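Trellcombe Repair Circle Newsletter
20 April 2025

From the bench: plugs, sockets and one very stubborn board

I've been wanting to write about connectors for ages, and since the last couple of issues were all lamps and zippers, I'm taking my turn! My big green board has been my main bench project this spring, and almost all of my trouble with it has come down to plugs. Chips I can live with. A wire harness with a mind of its own is another thing.

My first rule is to put the board up on something. A plastic box does the job nicely, and it gets the sockets along the edge up off the table so the wires can come in level (mine used to drag along the tabletop and pull everything crooked).

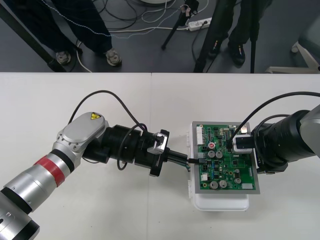
Jintana Nakpan wrote in to say she does the same with an old lunch box, but she labels every plug with a bit of tape before she takes anything apart, and she thinks I should too. She's right. I skipped it once on an Otasel amplifier and spent a whole evening guessing.

The other thing I'd say is clear the table first. All the way! I like a plain white top, where a dropped screw shows up right away, and I leave the cable spaghetti on the floor where it can't snag on anything.

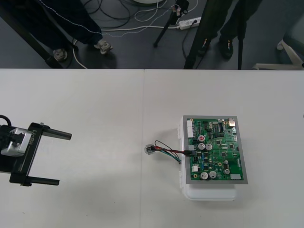
Then I get my light sorted and look at the socket before I go anywhere near it with the plug. Which side is the latch on? Are the pins straight? Line the plug up square in front of the opening, stop, look again, and only then push. Hold it by the housing — never tug on the wires.

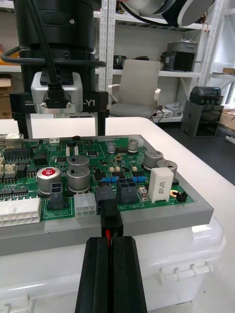 Issue 282

Do read what's printed on the board, too. A label like "48V IN" tells you a lot about how careful to be, and those silver cans are capacitors, which can hold a charge after the power is off. Ekkachai Phetsri let me borrow his meter for checking mine, and I may be slow about giving it back.

It also pays to keep one side steady while you work on the other. Wires that are already in love to creep back out when you lean on the far edge.
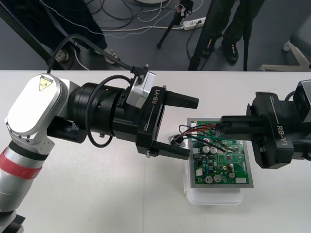 If a plug won't go, back it off and start over. I forced one on a Meesuk radio years ago and bent two pins, and I still have that radio in a drawer. In May I'll get into crimping, so send me your questions and your worst harness stories.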